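The line at Cludow started before nine in the morning, and it went right past the bike racks. I'd expected students and a few retired engineers. What I got was families with strollers, a cooking class in matching aprons and a man who'd driven 271 kilometres because his daughter likes robots. By mid-morning I liked them too!

Cludow's open day happens every November, and this year the big draw was Illari, a kitchen program built by a small firm called Petrenko. The whole thing runs in simulation. Visitors sit in front of a wall of screens while a virtual arm works at a virtual counter, over and over, with the layout shuffled between runs. The afternoon session had 632 runs queued up, and people stayed for far more of them than I would have guessed.

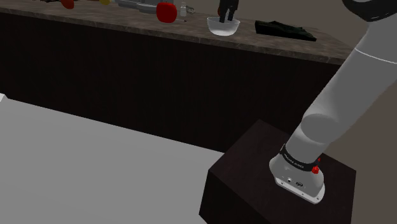

What hooked the crowd was how ordinary the job is. Reach for a bowl. Any toddler can do it, and yet it takes a startling amount of work to teach a machine where the rim is and how close is too close. Every time the fingers came down, the room went quiet, and then somebody's kid would yell "Get it!" and everyone laughed (me included, more than once).

The Petrenko crew were generous with their time. They let us flip between camera views, wind a run back and ask whatever we liked. One boy wanted to know if the robot gets bored. A woman from the cooking class wanted to know why it didn't just use a spoon, and that led to a long, cheerful argument about handles that I was sorry to leave.

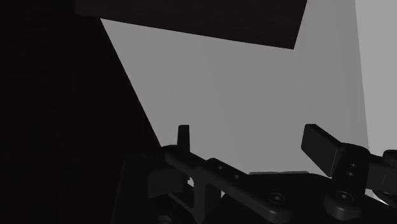

My favourite seat was the one with the close-up view. You lose the counter and the groceries, and you're left with the hand itself, which I found oddly gripping. With the two fingers wide apart and nothing between them, you can look over the linkages, right down to the screw heads. I've written up factory robots for years and never had the chance to stare at one for that long. The next station, run by Flilletti, let visitors try a real gripper on foam blocks, and it made far more sense after 10 minutes on the screens. I dropped my first 2 blocks. The aprons did better.

Later on, they put a wider view on the main screen and the room filled up again, with people standing along the back wall holding paper cups of tea.

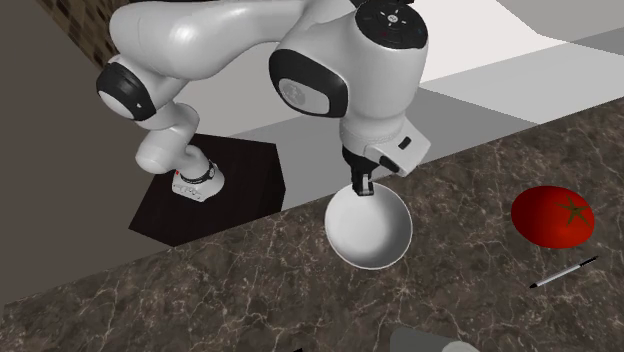
*The simulated arm lowers its gripper to the rim of the bowl, with a tomato and a pen to one side.*

Each guest was handed a card to write down a kitchen chore for Illari to try next. The box held 100 cards by closing time, and the crew read a few aloud while they packed up. Peeling garlic was popular. So was finding the right lid for the container, and I'd happily line up past the bike racks again to watch that one.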